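Subject: Re: [flerham-makers] Mug stand vs. wall rail for the shared kitchen
From: Percy Lozano
Last updated: March 3, 2025

Sorry for the slow answer, been at the Prendgate building most of the week and the wifi there is hopeless. Quick thoughts below, out of order.
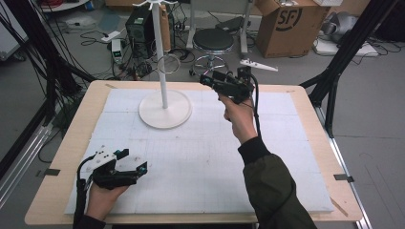

So. Mugs. I went through the cupboard over the sink before I left last night and it's worse than Amparo made it sound. The shelf is bowing in the middle. Two rows deep, stacked, and the ones at the back haven't moved in ages - there was a tea bag in one of them. A dry one. Threw it out.

On Amparo's message:

> From: Amparo Llanos
>
> Hi all, the mug cupboard is full again and I chipped my blue one
> getting it out from under somebody's soup bowl. Could we please
> agree on something before the open house? I see two options.
>
> 1) Wall rail with hooks, over the counter, where the calendar is now.
> Orico has a steel one with 13 hooks. We would have to drill.
>
> 2) A couple of those standing trees, on the counter by the kettle.
> No drilling, but they take up space and I've seen them tip.
>
> I lean toward the rail. I'm happy to pay and be paid back. Also does
> anyone know what that wall is made of? The calendar nail came out
> in my hand in September and left a hole the size of a dime.
>
> Amparo

The wall is plaster over brick on the left half and plain drywall on the right, where the old hatch was filled in. So the calendar is on the bad half. You can hear it if you knock. For a loaded rail I would not trust drywall plugs, mugs are heavy and people yank. Left half or find a stud. I can bring the good drill, the one in the shared closet has a chuck that slips.

Standing trees - I had one at home for years. It was fine as long as you loaded both sides evenly, which at home is one person remembering and here is never going to happen. If we do go that way get one with a heavy base. The light ones go over the minute somebody takes the last mug off one side. Also the bottom arms are useless for anything tall, the mug just sits on the base and you can't swing it out.

Rail gets my vote then, but not over the counter. Over the counter means dripping on the counter, and that's where people put their bread. I'd put it on the short wall by the window, above the drain rack. Drips go where drips should go. It's brick the whole way along there, I checked. Only problem is the light switch, the rail would have to start a hand's width to the right of it so nobody is reaching through mugs in the dark.

Giraldo (the shop by the station, not the online place) cuts rail to length if you bring the measurement. Cheaper than the Orico one I think and you buy the hooks seperately, so we can have fewer and space them out. The ready made ones are too close together for anything bigger than an espresso cup. Get the closed S hooks. Open ones come off with the mug and then you're fishing in the sink.

Wherever it ends up, one mug each on the rail. The rest go in the box under the bench and if they're still there at the end of the month I take them to the thrift store. Not the yellow one with the dog, I know whose that is.

Other things while I'm writing:

- the dishcloth situation. Please hang them up. Balled in the sink they smell by noon

- descaler for the kettle is in the closet, top shelf, behind the paint. Use half of what the packet says

- the front door code is still 1432 until further notice, I know it was supposed to change. The new lock hasn't come

- somebody's sourdough starter is in the fridge with no name on it. It's growing. Please claim it

Amparo, if you can measure the short wall before I'm back I'll stop at Giraldo on my way in. Window trim to corner, and how far up to the bottom of the shelf. Write it on the whiteboard, don't text it, my phone is dying.

Percy

Recent messages on this list
Re: Whose sourdough is this
Open house - who is bringing folding chairs
Bike rack at Prendgate, again
Lost: gray scarf, wool, left by the coat hooks
Re: Re: Heating timer keeps reseting itself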